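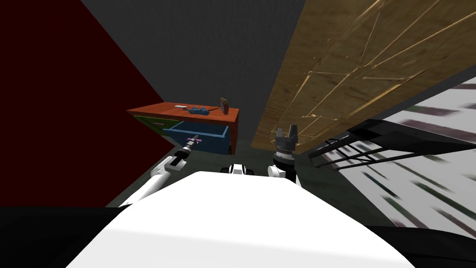

Brazo izquierdo con la pinza dirigida al cajón azul abierto; brazo derecho con la pinza gris en vertical. Render del simulador.

Productos > Simulación > Paquete de cajones y armarios bajos > Galería

Paquete de cajones y armarios bajos para Onetti

El paquete añade al simulador Onetti una colección de muebles bajos con cajones articulados, una tabla de objetos de uso doméstico y un conjunto de tareas de apertura, extracción y cierre para robots de dos brazos. Se distribuye como complemento de la licencia base y no funciona de forma independiente. Esta galería recoge una vista del entorno y, a continuación, las notas técnicas que acompañan a cada elemento del catálogo.

Sobre la vista

La toma corresponde a la cámara superior del robot, con el torso blanco en primer término y el armario a media distancia. El frente del mueble combina un cajón verde, a la izquierda, y uno azul, a la derecha. La tapa es de madera de tono rojizo anaranjado y lleva varios objetos pequeños, entre ellos uno azul con un cordón fino y oscuro. Dentro del cajón hay una pieza rosa y blanca, cerca de la pinza izquierda.

Contenido del paquete

Mobiliario. 300 variantes de armario generadas a partir de plantillas paramétricas. Se pueden modificar altura, fondo, número de cajones, recorrido de la guía y fricción. Los colores de los frentes se asignan por semilla o se fijan en el archivo de configuración.

Objetos. Casi 500 modelos con malla de colisión simplificada, masa y centro de gravedad. Los cordones y las bolsas usan un modelo deformable de coste medio; quien no lo necesite puede desactivarlo y trabajar con cuerpos rígidos.

Entornos. Las paredes, los suelos y los paneles auxiliares se eligen al iniciar cada episodio. La iluminación y las texturas admiten variación aleatoria, con límites definidos por el usuario.

Tareas. Abrir un cajón, retirar un objeto, depositar otro, cerrar. Cada tarea incluye la condición de éxito, el tiempo máximo y un registro de contactos. Las tareas compuestas se encadenan por archivo de texto, sin recompilar.

Pinzas y brazos

Se suministran dos perfiles de pinza paralela, uno compacto y otro de dedos largos. El perfil compacto entra en cajones con abertura reducida, pero limita el ancho de agarre. El perfil largo facilita la toma desde arriba y obliga a revisar las colisiones con el canto de la tapa. Ambos aceptan control por posición o por fuerza.

La biblioteca de cinemática es Ferketance 2. Las versiones anteriores cargan los modelos pero ignoran los límites de par de la muñeca, por lo que no se recomiendan para tareas de cierre.

Cámaras

La cámara superior puede simular el desenfoque de movimiento. El efecto se calcula por objeto y se desactiva con un único parámetro. Hay también cámaras de muñeca, apagadas por defecto para reducir la carga de la tarjeta gráfica.

Rendimiento

En el equipo de pruebas de Van Rooij, con el modelo deformable desactivado y una sola cámara, la física avanza a 2000 pasos por segundo. Con cordones y bolsas activos la cifra baja de forma apreciable y depende del número de contactos simultáneos.

Limitaciones conocidas

Las guías de cajón no reproducen el cierre amortiguado. El roce entre el objeto deformable y el interior del cajón puede producir vibraciones si el paso de integración es demasiado largo. Los tiradores finos exigen una malla de colisión propia, que el usuario debe generar con la herramienta de conversión incluida.

Licencia y entrega

Licencia por puesto o por laboratorio. La entrega se realiza por descarga y comprende los modelos, la documentación en español e inglés y los archivos de ejemplo. La próxima revisión, prevista para febrero, corrige la asignación de texturas en tapas de madera. Las consultas de integración con controladores Skanditz se atienden por separado.

Contacto: formulario de soporte técnico | © Van Rooij Simulación | Volver arriba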